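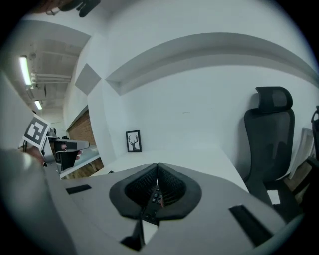

Two hand-held grippers in the office, one showing its printed marker card.

Home | Notes | Projects | Contact
Last updated: December 9, 2025

The demonstration work at Moffat is now in its second stage. In November, Kerstin Ostermann and I recorded 100 demonstrations of a single task, the folding of a tea towel, using hand-held grippers. The earlier set had been made by remote control, with the operator seated and the arm following at a distance.

The two methods gave different results. Under remote control our operators moved slowly and paused before each grasp, and those pauses were learned along with the task. With the gripper in the hand, a fold that had taken 18 seconds was completed in well under 15. Evander Cowie has asked that both sets be kept, and they will be stored separately under the project name Vekerby.

Some points remain open. Wrist fatigue was reported after long sessions, and demonstrations in which the marker was turned too far from view had to be discarded. New operators are requested to practise without recording until their movements are even.

The next task will be the stacking of bowls. Jovita Ochoa is preparing the written instructions, and I shall post them under Notes once she has approved the wording.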